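补充装这笔账，我还是没算明白

2024年4月22日，地球日，邮箱里照例塞满了绿叶子。卖洗衣液的发来一封，卖猫砂的发来一封，连我几年前买过一次鞋垫的那家店也发来一封，说每一步都在为地球减负。往年我删得很快，今年留下了一封，Selow寄来的，标题叫“少一个瓶子，多一片森林”。正文讲他们的洗手液补充装：买一次瓶子，以后只买袋子，塑料用量大幅减少，价格也更友好。最底下有一行浅灰色小字，说“减少”是与本品牌同等容量的瓶装相比。

这行小字让我在椅子上多坐了一会儿。同等容量的瓶装，指的是哪一款？Selow的瓶子我家就有，壁厚得能当镇纸，泵头里有弹簧，瓶底还垫了一块深色的软垫。拿一个袋子跟这样一个瓶子比塑料，结果当然好看。要是拿来跟超市下层货架上那种薄壁大桶比呢？信里没提，我写信去问，客服回了一段话，感谢我对可持续生活的热爱，附赠一张优惠券。

我没有反对补充装的意思。家里洗衣液、洗手液、洗发水都买过袋装的，有些还在买。这一期想写的，是这几年围着它长出来的那一层说法：省钱，省塑料，可回收，顺手。四个词常常印在同一张包装上，语气一样肯定，依据却差得很远。有的站得住，有的要看你家住在哪儿，有的我到现在也没找到谁能替它负责。

先说袋子本身。市面上的补充袋大多是软的，站得起来的那种底部折了一道，带嘴的加了硬塑料旋口，不带嘴的就在角上印一条虚线，让你自己剪。图案近几年趋同得厉害，白底，枝叶，颜色压得很沉，好像设计部门都去同一个植物园春游过。枝叶本身不说明任何事情，既不说明里面的东西来自植物，也不说明袋子能烂掉，可是它放在那儿，你多少会往那边想。这一招成本极低，法务也挑不出毛病。

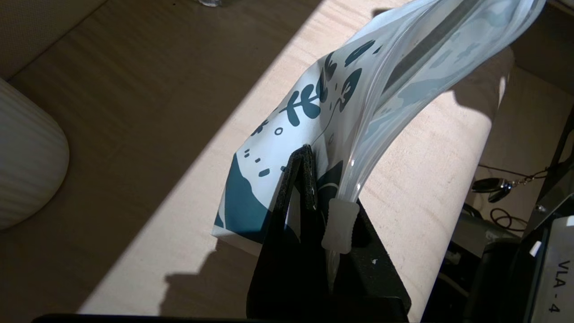
省钱：先看你拿什么当底价

Closov的洗发水是个好例子，因为它的价签写得比别家清楚。瓶装一个价，袋装一个价，折成每百毫升，袋装便宜17%。看起来没什么可争的，我也确实连着买了好几次。

后来我发现自己上了个小当。Closov的瓶装几乎常年在做活动，第二件半价，满额再减，有时候搭一支护发素。袋装从来不参加。要是按标价算，袋装占便宜；要是按一个正常人会掏钱的那个价格算，也就是等到活动再买，瓶装反而低一点。那17%一直是真的，它只是跟一个很少有人付的价格比出来的。

这种情况在别的牌子也有，方向不一定相同。有的店把补充装当常客优惠，便宜得实实在在；有的店把它当成“有环保意识的顾客”专用通道，知道这批人看见绿叶子就不大看价签了。做过多年包装采购的Nestor Samonte读了我上一期的预告以后来信，讲得比我直：

“袋子本身的成本确实低，运输也省，空袋子是卷着送进灌装厂的，空瓶子一车拉过去大半是空气。这部分省下来的钱归谁，是定价会议上的事，跟环保没有关系。我参加过的会上，通常是先定一个让顾客觉得合算的差价，剩下的留在公司。”

他的话我没法逐条核实，但跟我在货架上看到的对得上。差价的大小跟袋子省了多少材料之间，没有什么固定的关系。

再往上一层，是那种要先买一套“永久容器”才能开始省钱的模式。Darnetti去年推出的浴室三件套就是这样，磨砂玻璃瓶，金属泵头，一整套209元，里面不含任何洗护用品。页面上写“一次投入，长期受益”。多长呢？按他们自己的袋装和普通瓶装的差价去摊，我家这种用量要用很久才能回本，而这中间泵头不能坏，瓶子不能在淋浴间摔碎，Darnetti也不能停产那种口径的袋子。三件事我一件都不敢担保。

泵头尤其不敢。我拆过不少泵头，凡是家里浴室用的，最先出毛病的总是它：弹簧锈了，回弹慢了，压下去起不来了。瓶身可以用十年，泵头不行。单独卖泵头的品牌少之又少，Darnetti的网站上有“配件”一栏，点进去是置物架。

要是你已经有一个随便什么牌子的空瓶，洗干净就能用，那这笔前期投入就是零，账立刻好算多了。奇怪的是，推广补充装的文章很少这样建议。配图里总是那几只统一的琥珀色瓶子，贴着统一的黑白标签，排在一块木板上。照着那个样子置办一遍，扔掉的旧瓶子比省下来的还多。

省塑料：这一条我基本相信，但有条件

论重量，软袋比硬瓶轻，这一点没什么可怀疑的，拿厨房秤称一下自己就知道。装同样多的液体，袋子用料少，运输时占地方也小。只看“用了多少塑料”这一个问题，袋装通常赢。

条件在于你得真的续进同一个瓶子里去。我家有过一段混乱的时期，洗手台上放着瓶装，柜子里囤着袋装，瓶子空了以后我妈嫌灌起来麻烦，直接又买了一瓶，柜子里那袋放到过期。那袋东西后来倒进了拖把桶，不算完全浪费，也绝对没有替代掉任何一个瓶子。

品牌方在报告里写“累计减少若干吨塑料”的时候，默认每卖出一袋就少卖了一瓶。这个假设方便极了，也几乎没有办法检验。有人是买了袋子就不买瓶子，有人两样都买，有人因为袋子便宜一次买很多，用起来也就不那么省。你见过孩子按洗手液吧，满瓶的时候和见底的时候，按法是完全不一样的。

还有比较对象的问题，回到开头那行小字。大桶是被忽略得最彻底的选项。Ekström有一款3,000毫升的桶装洗衣液，样子笨，提手硌手，货架上放在最底层，从来没有哪封邮件介绍过它。按每百毫升用掉的包装来算，它和袋装差不了太多；桶身只用了一种塑料，瓶盖另算，很多地方的回收站愿意收。价格在同类里也是低的。它的缺点是重，是难看，是小户型没地方放，另外，它没有什么故事可讲。

我问过Ekström为什么不推这一款。回信的是他们负责产品线的Margit Lundgren，语气很客气：大桶的老顾客稳定，不太需要推广，新顾客更喜欢小包装。我追问能不能在网站上把大桶、瓶装、袋装三种放在一张表里，列出各自的包装重量和材质，她说这个建议会转给相关同事。写到这里的时候，那张表还没有出现。我并不认为她在敷衍，多半是真的转了，转到某个文件夹里去了。

可回收：请问在哪里

四个词里，我对这一个意见最大。

很多补充袋是复合膜，几层不同的材料压在一起，各管各的：有的挡氧气，有的撑强度，有的负责印刷好看，有的负责封口。压在一起之后性能很好，要再分开就难了。也有单一材料的袋子，近几年多了一些，理论上好处理得多。问题在于，从外面看，两种袋子往往没有区别，摸起来也说不准，全凭包装背面那一小块标志，而那一小块标志的印法又常常让人得戴眼镜。

就算你认出来了，是单一材料，那也只完成了前半句。后半句是：你住的地方有没有人收。我所在的小区，可回收物投放点收瓶子、纸板、金属罐，旧衣服另有一个箱子。软袋子放进去，隔天会被挑出来。我为此问过清运的师傅，他说软的不值钱，又沾着东西，分拣的地方不要。他说这话时没有什么情绪，好像在说今天风有点大。

于是包装上的“可回收”三个字，意思大概是：在某处存在一条生产线，具备处理这种材料的能力。至于你手里这一个会不会到那儿去，它没有承诺。我觉得这三个字如果非印不可，应该在旁边印上“视当地条件而定”，字号一样大。有些牌子确实印了，字号你可以猜。

Selow给出的办法是回寄。攒够一定数量的空袋，冲洗，晾干，剪平，装进自备的纸箱，寄到指定地址，换积分。我照做过一轮。冲洗袋子用掉的水让我很不自在，洗发水那种东西，你冲多少遍它都还起泡。晾干更麻烦，袋子站不住，挂起来又滴水，最后是用夹子倒挂在阳台上，一排银色的内里翻在外面，邻居问我在晒什么鱼。寄出去以后收到一封感谢信和积分，没有任何一句话讲它们后来去了哪里。我问了，回答是“交由专业合作伙伴处理”。合作伙伴的名字不便透露，处理方式也不便透露。

也许处理得很好。我真的希望如此。可是一家公司愿意用整整一个页面来讲袋子上的枝叶是谁画的，却不愿意用一行字讲袋子的去向，这个篇幅分配本身就够我琢磨一阵了。

顺手：这得看是谁的手

广告里的灌装动作一气呵成，袋口对准瓶口，液体像缎子一样滑下去，收尾时一滴不洒。我在自家厨房里做过的灌装没有一次是那样的。剪角剪大了，液体冲出来；剪小了，要挤半天，手一酸袋子就歪。带旋嘴的好得多，不过旋嘴本身是一块硬塑料，加上它，袋子省料的优势就缩水一截，这一点同样没人爱提。

底部残留也是个事。袋子站立用的那道折缝会兜住一些液体，越浓稠的兜得越多。我见过有人用筷子夹住从上往下刮，有人剪开袋子兑水，有人卷牙膏一样卷。都有效，都得花时间。残留多少因产品而异，我没有能力给出一个像样的数字，只能说洗衣液还好，护发素很糟糕，浓稠的沐浴乳介于两者之间。每百毫升单价是按标称容量算的，不会替你扣掉刮不出来的那一点。

我更在意的是手不方便的人。我姨妈有关节炎，拧瓶盖已经吃力，让她一手提着一整袋液体，一手扶住瓶口，还要控制流速，基本不现实。她试过一次，以后就只买瓶装了，并且为此向我道歉，因为她知道我写这个专栏。我听了很不好受。一个七十多岁的人买一瓶普通洗发水，凭什么要觉得对不起谁。

补充装的宣传里常有一种轻轻的道德口气，“举手之劳”，“你也可以”。举手之劳，是对举得起手的人说的。厂家要是有心，完全可以把旋嘴做成不用对准就能卡住瓶口的样子，市面上也不是没有这种设计，只是各家卡口互不通用，买了这家的瓶子就得一直买这家的袋子。说到底，顺手和锁客，在这个行当里经常是同一个零件。 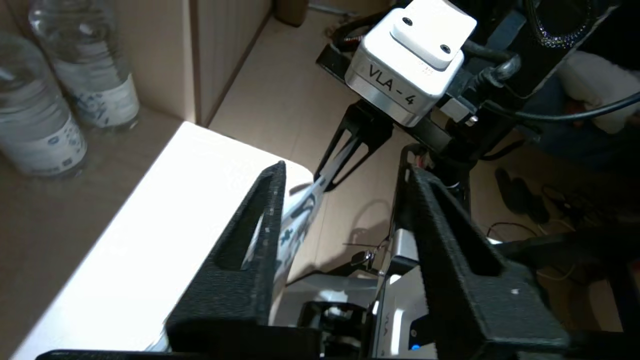
机身正面的黑色字样：VLA - 4。

卫生：一个不太受欢迎的话题

上面四条写完，我本来打算收工，有位读者来信提醒，还有卫生。她在信里问，一只瓶子反复灌，里面会不会长东西。

会不会，要看怎么灌。洗护产品里有防腐体系，正常使用一般没事。麻烦多半出在两种做法上。一种是没用完就往上续，旧的永远压在底下，一直没见过天日。另一种是洗了瓶子却没晾透就灌，残水把新倒进去的那一层稀释了，防腐剂的浓度跟着下降。比较稳妥的做法是用完，冲净，倒扣晾到里面没有水珠，再灌新的。泵管里面也要过水，那根管子最容易被忘掉。

我翻了手边几种补充装的背面说明，写法五花八门。有的写得很到位，有的只有一句“请灌入原装瓶使用”，这一句与其说在讲卫生，更像在讲生意。Closov的说明写着瓶子建议每隔8个月更换。我反复看了几遍这句话。换句话说，那只号称可以反复使用、因此值得先买下来的瓶子，是有保质期的，期限由卖瓶子的人来定。我写信问这个期限的依据，对方回复说出于产品品质的综合考量。综合考量，好词，装得下任何东西。

如果真有依据，我愿意照着做。如果只是希望我每隔一阵子再买一只，也请直说，我可以自己决定要不要买。

还有人问能不能把甲牌子的袋装灌进乙牌子的瓶子。同类产品之间，洗干净、晾干，我自己是这么用的。不同类的请不要混，尤其是清洁剂，含氯的和酸性的碰到一起会放出有毒气体，这件事没有商量余地。灌完以后把袋子上印着名称和成分的那一块剪下来，拿透明胶贴在瓶子上，不好看，可是万一家里有人误食或者溅进眼睛，你知道里面是什么。那些统一的黑白标签上只写着一个“净”字，真出了事一点用也没有。

那我现在怎么买

有读者嫌我每次都只挑毛病，不给做法。做法是有的，就是不大适合做海报。

洗衣液买大桶，放得下就买大桶，放不下就和邻居合买一桶分着用，我和对门分了快一年，唯一的矛盾是提手归谁洗。洗手液买袋装，灌进一只旧瓶子里，那瓶子原来装的是什么牌子已经看不出来了。洗发水看活动，瓶装便宜就买瓶装，空瓶冲净放进可回收箱，那个箱子至少有人来收。护发素不买袋装，刮不干净，我没那个耐心。肥皂能用就用肥皂，纸盒包的，没有泵头，没有卡口，没有会员积分，也没有谁为它写过品牌故事。

看到“减少百分之多少”，先找那行小字，找不到就当它没说。看到“可回收”，想一想你家楼下那个箱子收不收。看到要先花一笔钱才能开始省钱的，把它先放进购物车，过两个星期再回来看。我放进购物车的那套Darnetti还在里面，已经降过一次价了。

还有一件小事。之前有读者建议我列一张各品牌的红黑榜，我想了想，暂时不列。各家的袋子换材质换得很勤，有时候图案没动，里面的膜换了，有时候反过来，图案换了个季节，东西还是老样子。一张榜单过几个月就会误导人，而误导人的榜单已经够多了。你要是手里有哪家的材质说明，写得清楚，查得到出处，请转发给我，我会在下一期注明收到的时间，一并登出来。厂家来信也欢迎，优惠券就不必附了。

读者来信摘登

关于一月那期写的“可降解垃圾袋”，有几封信回来了，挑两段。

一位在食堂做过后厨的读者说，他们那里用的降解袋放久了自己会变脆，夏天在仓库堆一堆，拿出来一提就破，结果只好套两层用。套两层用掉的材料算谁的，他问我。我也想问。

另一位读者批评我对“工业堆肥”一段写得太刻薄，说她所在的城市确实有配套设施，厨余连袋一起收，运行得不错。我接受。我那一段写的是我住的地方，应该写明，没有写明是我的疏忽。不过她信里也提到，同一个袋子，她父母家那边就只能按其他垃圾扔，两地坐车不到一个小时。

有人问Selow那封邮件里说的“多一片森林”究竟指什么。我顺着链接点了进去，页面讲的是一项植树合作，有树苗的照片，有孩子的笑脸，有一句“每售出一袋，我们都离森林更近一步”。种在哪里，种的是什么树，由谁养护，页面上都没有。我已经写信去问，收到回音会登在下期的来信栏里。

下期预定写净水壶的滤芯，手里有旧滤芯的读者先别扔，告诉我你们当地怎么收。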